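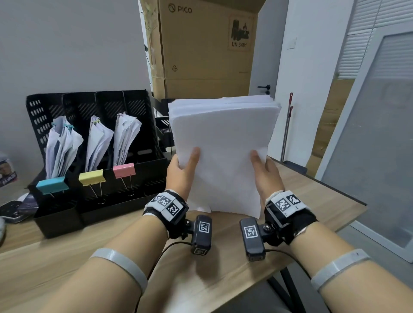
Home > Guides > Paper > Robots

Squaring up a stack of paper, and can a machine do it yet

Short answer, no. Not in a normal office. Do it by hand for now:

1. Take a thick bunch. Not the whole 105 sheets if your hands are small, try 30 first.
2. Stand it upright, one hand on each side, low down. Thumbs on the front, fingers wrapped behind.
3. Loosen your grip a bit. Drop the bottom edge on the desk, 7 light taps.
4. Turn it a quarter, tap again. Corner still fanning? Let go more, you're squeezing.
5. Lay it flat. Clip it.

Now the robots. Step 3 is what kills them. Has to let go just enough, then grab again before it all slides. Araba Abugri tried it in Mestdale back in May with a two-arm setup, fed it 3,000 tries. It could hold a stack fine. Tapping, it either crushed the edges or dropped teh lot.

Print shops have jogger tables that shake paper square. Good ones. But somebody still loads them, and they wont pull a clip off or file anything.

If you want to test your own arm, start with stiff card, then go thinner. Plain copy paper last.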